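Werkstatt-Tagebuch, 4. April 2026

Wieder Greiferpflege. Ich hatte mir vorgenommen, heute endlich den Text für die Übergabe zu schreiben, und habe stattdessen den Vormittag mit einem Inbusschlüssel und einer Tüte Wattestäbchen verbracht. Die Handgreifer von Drutanik sollen laut Datenblatt »wartungsarm« sein. Das Wort kenne ich noch vom Kopierer in meiner alten Firma, der stand auch die meiste Zeit offen.

Angefangen hat es mit dem rechten Gerät vom zweiten Paar. Seit November schließt es ungleich, der linke Finger kommt einen Hauch früher an als der rechte. Im Protokoll steht dazu seit Monaten »beobachten«. Beobachtet haben wir es nun wirklich genug. Also Gehäuse auf, Führung gereinigt, Spiel nachgestellt, Gehäuse zu. 39 Zyklen leer durchgedrückt, dann etwas Rundes zwischen die Backen.

Ich bin nicht überzeugt, dass das Nachstellen etwas gebracht hat. Es fühlt sich besser an, aber nach zwei Stunden Schrauben fühlt sich alles besser an. Messen kann ich es erst, wenn die Lehre von Cenilard zurück ist, und die liegt angeblich »im Versand«.
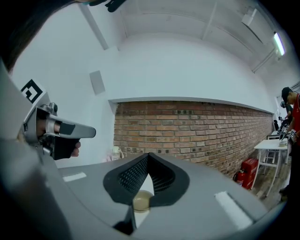
Die Backen

Am meisten ärgern mich die Gummibeläge. Sie nehmen jeden Staub an, und wenn man sie mit dem falschen Reiniger abwischt, werden sie speckig und halten gar nichts mehr. Im Handbuch wird der Hausreiniger empfohlen, natürlich der teure. Ich nehme seit Wochen ein feuchtes Tuch und lasse die Beläge in Ruhe trocknen. Unterschied: keiner, den ich feststellen könnte. Bei Brudo schwören sie auf Alkohol, aber die wechseln ihre Beläge auch dreimal so oft wie wir und halten das für normalen Verschleiß.

Dann die Frage, wann man überhaupt tauscht. Angegeben sind 90 Betriebsstunden. Woher die Zahl kommt, konnte mir am Telefon keiner sagen. Unser ältestes Paar ist bei 441 und greift ordentlich, das jüngste war nach 62 fällig, weil sich eine Kante gelöst hatte. Eine Regel leite ich daraus nicht ab, außer dass ich der Angabe nicht traue und vor jedem Einsatz mit dem Daumen über die Kanten fahre. Steht jetzt auch so in der Liste.

Zum Prüfen nehme ich am liebsten die Schalen. Der Rand ist dünn und rund, da merkt man sofort, wenn die Finger nicht sauber gegeneinander stehen: Die Schale dreht sich beim Anheben weg. Mit Klötzen aus dem Prüfkoffer passiert das nie, die kriegt auch ein kaputter Greifer hoch. Vermutlich liegen sie deshalb im Prüfkoffer. 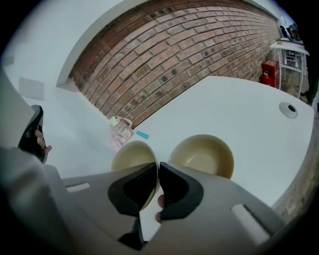

Nach der Mittagspause

Ghauri hat angerufen und wollte wissen, ob wir am Fernwartungsprogramm teilnehmen. Man lädt Protokolle hoch, und ein Programm sagt einem dann, welches Teil als Nächstes ausfällt. Ich habe gefragt, wie es das bei einem Gerät wissen will, dessen häufigster Fehler ein Krümel in der Führung ist. Darauf kam etwas von Mustern. Ich habe mir die Unterlagen schicken lassen, damit das Gespräch ein Ende hatte.

Danach die Verkabelung der Kameras am ersten Paar. Hier muss ich mich selbst anschwärzen: Den Stecker, den ich letzte Woche als »fest« abgehakt hatte, konnte ich mit zwei Fingern herausziehen. Er rastet hörbar ein und sitzt trotzdem nicht. Mit einer Zugentlastung aus Klettband hält er jetzt, vorläufig – das Wort steht bei uns auch schon an ziemlich vielen Geräten.

Die Markierungen habe ich nur abgewischt. Eine hat eine hochstehende Ecke, da wird der Tracker irgendwann meckern. Neue muss ich drucken, aber auf mattem Papier, die glänzenden vom letzten Mal waren unter Neonlicht Ausschuss.

Gegen Abend noch ein Durchgang zur Kontrolle, Öffnen und Schließen, langsam. Ungleich ist er immer noch ein bisschen, wenn man es weiß und genau hinsieht. Ich habe »i. O., siehe Bemerkung« eingetragen und die Bemerkung dann länger geschrieben als das Formular vorsieht.

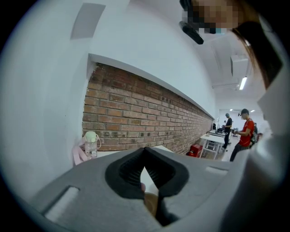 Kategorie: Wartung und Geräte

Offen für nächste Woche:
- Lehre bei Cenilard anmahnen, schriftlich
- Markierungen matt drucken
- Ersatzbeläge zählen, der Bestand in der Tabelle stimmt nie
- Klettband durch eine richtige Zugentlastung ersetzen
- Unterlagen von Ghauri lesen (oder wenigstens öffnen)

3 Kommentare

schraubenkiste
Das mit dem ungleichen Schließen hatten wir auch. War bei uns die Feder, nicht die Führung. Schau mal, ob die auf einer Seite ansteht, bevor du weiter am Spiel drehst.

nordlicht_w
Feuchtes Tuch reicht völlig. Alkohol macht die Beläge auf Dauer hart, egal was Brudo erzählt.

Autor
@schraubenkiste: Die Feder habe ich mir nicht angesehen. Dann mache ich das Ding eben noch mal auf.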